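Questions I keep getting about my hand-held gripper tests. I answer them over and over in the comments, so they now live on one page. I add to it when I have time, usually in January when things are slow.

# Gripper Notes: the FAQ

## What are you comparing, exactly?

Hand-held parallel grippers, the kind you hold and operate yourself, with a camera looking down over the fingers. I've been trying the Wulline and the Clovel, plus a few finger pads that fit both. I want to know which one I'd pick for soft stuff: clothes, cleaning cloths, bedding. There's already plenty written about how these things hold boxes and mugs!

## Why fabric?

Fabric is where the differences show up. Almost any gripper can hold a rigid block if you squeeze hard enough. Give it a pair of pants and you learn a lot in the first minute - how thin the fingertips are, how well they meet, whether the pads bite or skate. It's also what I have the most of at home, so I never run out of test material.

## Do you need a special bench or table?

Nope. I did plan to build one, and I still have the lumber for it in the garage. But a bed turned out to be a tougher test and a nicer one for my back. The surface gives when you push on it, so the fingertips sink a bit before they close. A plush blanket underneath also gives the pads something else to grab by mistake, and a gripper that can't tell the top layer from the one beneath is going to be annoying in real life.

The busy floral prints are good for the camera side too. Tracking software likes having plenty of detail to hold on to, and a plain white sheet gives it next to nothing.

## One gripper or two?

Depends on the task. For picking up and moving, one is fine and much less tiring. For folding I like two, one per hand, so that one side can pin the cloth while the other side travels. Pants are my standard two-handed job: flatten, fold, turn, fold again. Go slowly with your approach and open the fingers wide before you get close, or you'll plow the fabric into a heap.

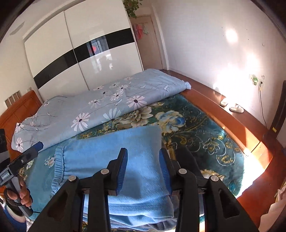 ## Which finger pads should I start with?

Ribbed ones. I've tried smooth pads, foam pads and ribbed pads, and ribbed is what I put back on every time. The ridges hold a fold without much squeezing, so your hand lasts longer. Smooth pads are easier to wipe clean and they let go more predictably, so if you're mostly releasing things into a bin you may like those better.

Foam felt great for an afternoon and then started to crumble. I wouldn't bother.

## Wulline or Clovel? Just tell me!

Okay, okay. Wulline for me, by a little. The trigger has a lighter pull and the fingers stay closer to parallel through the whole stroke, and that matters a lot when you're trying to catch one layer of cotton. The Clovel feels sturdier and I'd hand it to a beginner first (I've dropped mine more than once and it didn't care). Its fingertips are thicker, though, and I find myself scooping where I'd like to pinch.

If you already own one, don't buy the other. Change your pads and practice.

## How do you run a cloth test?

I keep it simple so I'll keep doing it:

1. Lay a small cloth flat and come straight down on it with the fingers open.
2. Close gently until the cloth bunches up between the pads.
3. Lift a little and hold still.
4. Set it down, let go, and see how much the cloth clings.

Then I do the same thing with the cloth folded into a strip, which is harder, as you have to decide whether you want the whole fold or only the top of it. Small cloths are best for this. With a big towel the weight does half the work of pulling it loose, and you end up testing the towel.

The first pinch is the part I care about most. If a soft peak comes up cleanly between the fingers, I'm happy with that setup.
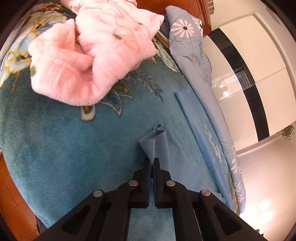
*Gripper Notes, No. 9*

## How many tries before you trust a result?

I do 500 grasps per pad set before I write anything down as an opinion. It sounds like a lot and it is! I split it into short sessions with a podcast on. My full log for both grippers is up to 4,000 grasps now, and I changed my mind twice along the way.

## What about the camera?

I use a wide fisheye lens on the Sonberg mount. You get curved, dark corners and a bent-looking room, and you get used to it fast. What you gain is that both fingers and most of the work area stay in view, even when you're in close. I tried a narrower lens and kept losing the far end of whatever I was folding.

Watch out for direct sun. A bright patch on a wall can push the exposure around and make dark fingers hard to read against dark cloth. I close the curtains when I remember to.

## And the controller?

Fourie board, stock firmware. I use it for logging finger width and nothing else. It takes 3 seconds to wake up, so wait for it before you start a run or the first grasp won't be in your log. I've lost a fair number of first grasps that way.

## Can I send you pads to try?

Yes please - as long as they screw on from the back. Glue-on pads leave a mess on the fingers and I'm done scraping.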